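Barrett Lindgren
August 8, 2020

Receipts thread. I said in January I would sort the box out and I'm doing it now, on the low table by the sofa, so the kitchen stays free.

The rule is simple. If it's for something we still own and could still take back or get repaired, it stays. If it's for food, it goes.

I stand them on edge, like cards in an index. Laid flat they turn into a block and I never get to the bottom of it. 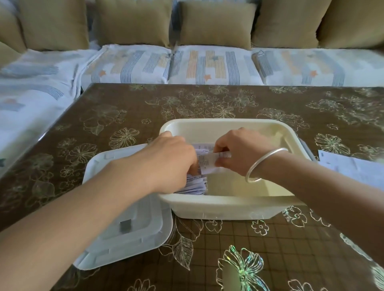 Honorato asks why I don't just scan them and bin the paper. I did try that. I scanned 300 in one go and never named the files, so finding one meant opening the lot. Paper on edge is quicker for me.

Order is by shop, then by date, newest at the front. I tried it by month first and it fell apart, as I never remember when I bought a thing but I do remember where.

The Narel repair slips get their own section at the back. There are 16 of them, all for the same boiler. Make of that what you like.

Anything folded gets opened before it's filed - I've found two receipts inside another one more than once.

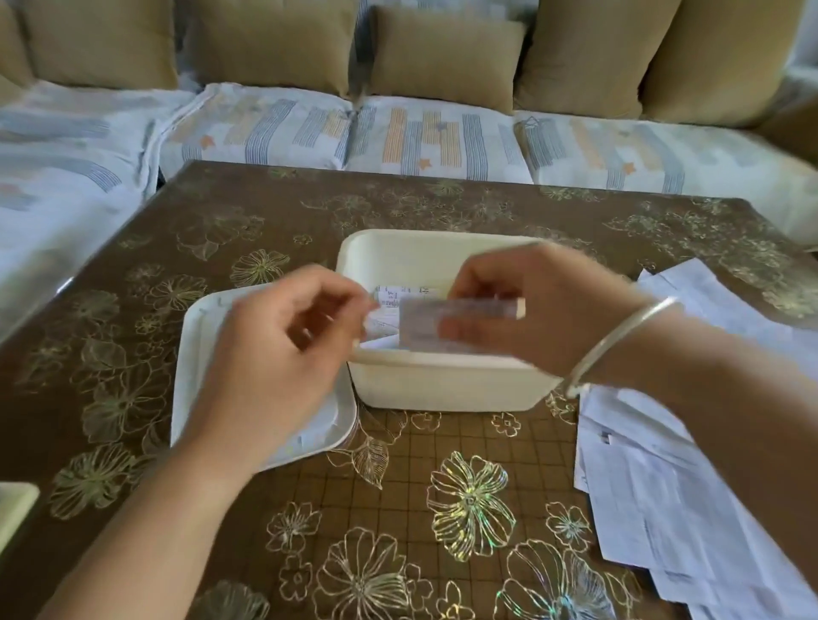
KEEP / BIN / ASK

Keep: boiler, fridge, anything with a guarantee, the deposit slip from the Ernildale flat.

Bin: supermarket, petrol, cafes, parking. Also the instructions for a lamp we gave away.

Ask: anything with a name on it that isn't mine. These go in an envelope on the shelf and I deal with them at the weekend.

The biggest one so far is 2,056 for the sofa before this one. The guarantee ran out long ago. Binned.

Small tags and labels are the awkward part. They're too narrow to stand up with the rest and they slide down between the bigger slips, so you only find them when you take everything out. 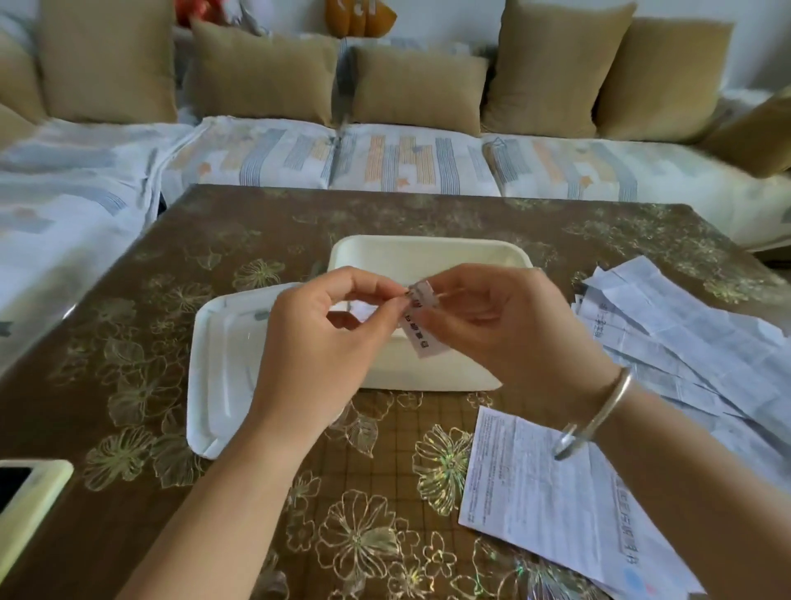 For those I'm using a small envelope at the front, left open at the top. If I can't say what one belongs to after a minute of looking, it goes under Ask.

Lavska receipts fade badly, by the way. I had three you could hardly read. I've written the date and the item on the back in pencil - biro goes through the thin ones.

Going to carry on with the loose sheets after tea. The bank letters need a folder of their own and I haven't got one, so they can wait.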